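Skutness Museum of Art
Building and Collections Working Group
Minutes of the July meeting

Location: Reading room, second floor
Start: 4:30 p.m.
Chair: Róisín Cullinane
Notes: Ruairí Phelan
Also attending: heads of registration, education, facilities and visitor services; one representative from the city culture office (items 1 to 4 only)
Regrets: head of development

1. Minutes of the last meeting
Approved with one correction. Under item 5, "east stairwell" should read "east storeroom." R. Phelan to fix the posted copy.

2. Roof over the Sheehan Gallery
Facilities reported that the temporary membrane is holding at the north end. Water is still getting in along the skylight curb on the south side after heavy rain. Buckets are being checked morning and evening. The humidity logger in the southwest corner has gone over the limit on 6 days since the last meeting.

The repair contractor has asked for another two weeks before submitting a revised price. The chair said the first price was given in good faith and she would like a written explanation of what changed. The city representative said the culture office can't release its share of the money until it has the revised price, and the office closes its books for the quarter at the end of next month.

Agreed: the south half of the gallery stays closed. Signs at the entrance need to say so clearly. Two visitors complained at the desk that they had paid full admission and found a rope across the doorway.
Action: facilities to get the contractor's explanation in writing. Visitor services to redo the signs.

3. Inventory of works on paper
Registration has checked 932 of the 1,493 works on paper against the card catalog. Of those checked, 17 are not in the location given on the card. Most of these are thought to be in the flat files moved during the last rehang, and registration wants to finish the full count before reporting anything as missing.

The city representative asked whether the office should be told now. After some discussion it was agreed that a short note would go to the office stating the numbers as they stand, with no list of titles until the count is finished.

The print study room will stay closed to researchers while the count goes on. Three requests are waiting. Education asked that the school of design be offered the first date after reopening, as its students have been turned away twice.
Action: registration to send the note. R. Phelan to reply to the three requests.

4. Loan to Prarirness
The Prarirness art center has asked to borrow the Pivov landscapes for its winter show. Registration supports the loan but noted that two of the frames have loose corners and one canvas needs a condition report. The borrower has offered to pay for crating and transport both ways. It has not said anything about the frame repairs.

Agreed in principle, subject to the condition report and to the borrower covering the repairs. The chair doesn't want the group paying to fix frames for another venue's show.
Action: registration to reply to Prarirness.

The city representative left at this point. Short break for coffee.
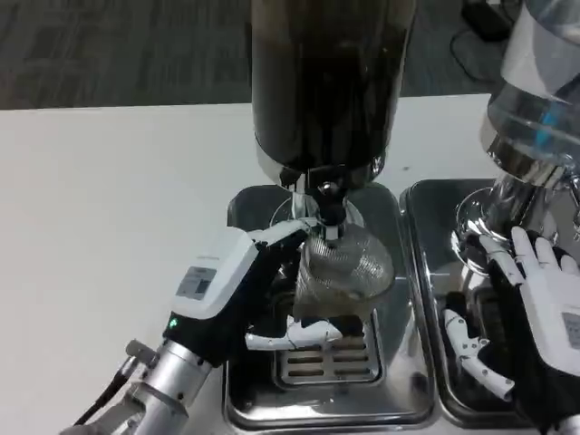
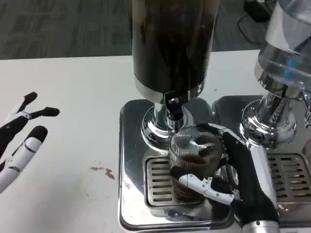
5. Opening hours
Visitor services presented door figures for the late evening. Attendance is steady in the first hour and drops sharply in the second. The proposal is to close one hour earlier on late nights and move those guard hours to weekend mornings, when the upstairs rooms have been opening late for lack of staff.

Education objected that the adult drawing class uses the second hour. Visitor services said the class could continue if it entered by the side door and one guard stayed on. Facilities will need to confirm that the side door alarm can be set separately from the main door.

No decision. To come back next meeting with the alarm question answered.

6. Wall labels
The new labels in the portrait rooms are too small. Education has had comments from several older visitors and from one of the docents. A larger sample was passed around and preferred by all present. Reprinting can be paid for out of the existing signage budget if it is done in one order.
Action: education to send final text to the printer once dates have been proofread by registration.

7. Other business
The freight elevator inspection is due in the fall. Facilities to book it.
The key to the east storeroom cabinet has been found and is back in the key safe. Anyone taking it must sign the sheet.

8. Next meeting
Same room, 4:30 p.m. Item 5 will be taken first.

Meeting closed at 6:10 p.m.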